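Registo de avaria: o recenseamento da paróquia que contou fiéis a mais
Publicado em 9/8/22 — pela secretaria paroquial de Merham
14 comentários · 6 partilhas

Estado: resolvido, com reservas teológicas.

Sintoma. O formulário de filiação religiosa, montado no Wundance, devolveu 881 respostas. Mandámos 300 convites. A paróquia rejubilou durante uma tarde inteira e houve quem falasse em avivamento. Eu fui ver os registos.

Primeira tentativa: apagar duplicados por endereço de correio. O total não mexeu. Cada resposta vinha com um identificador diferente, incluindo as que diziam exactamente a mesma coisa, com a mesma gralha em «baptisado».

Segunda tentativa: exportar tudo para o Plolareck e agrupar por agregado familiar. Aqui o caso ficou mais claro. A pergunta 4, «Considera-se cristão?», aceitava várias opções, e o Wundance abria um registo novo por cada opção assinalada. Quem marcou «sim», «praticante», «à minha maneira» e «só no Natal» entrou como quatro pessoas, todas cristãs e nenhuma de acordo com as outras. 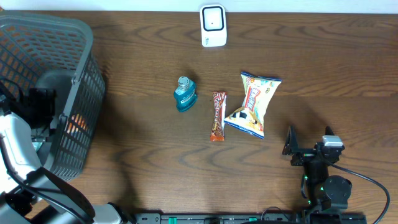
Abri pedido no apoio técnico do Wundance. Responderam que era o comportamento esperado quando o campo está definido como «identidade múltipla». Perguntei quem o tinha definido assim. Tinha sido eu, em junho.

Terceira tentativa: mudar o campo para resposta única. Funcionou no ensaio e falhou na rua. Três pessoas deixaram o formulário a meio e uma escreveu nas observações que não cabia numa bolinha. Repus as opções múltiplas e passei a ligar todas ao mesmo número de convite, coisa que o manual explica na página a que ninguém chega.

Quarta tentativa: recalcular. O Plolareck recusou o ficheiro porque o acento de «católico» vinha numa codificação que ele não reconhece. Gravei em UTF-8, repeti a importação e desta vez passou. O agrupamento por convite bateu certo com os envelopes que guardamos na gaveta.

Fica por resolver o relatório antigo da Ruangrit, que dava 800 cristãos na zona e que ainda é citado em todas as reuniões. Não encontrei o questionário original. Sem saber o que perguntaram, o número tanto pode ser de gente que vai à missa como de gente que tem um presépio — e desconfio que as duas colunas foram somadas.

Para quem apanhar o mesmo erro:
Campo «identidade múltipla»: manter ligado, mas com chave no convite.
Exportação: UTF-8, sempre.
Palavra «cristão» sozinha numa pergunta: acrescentar uma linha a dizer o que se quer saber.

O pedido no Wundance foi fechado por eles com a etiqueta «erro do utilizador». Pedi que a mudassem para «ambiguidade» e aguardo resposta.

Última actualização: acrescentada a nota sobre a codificação.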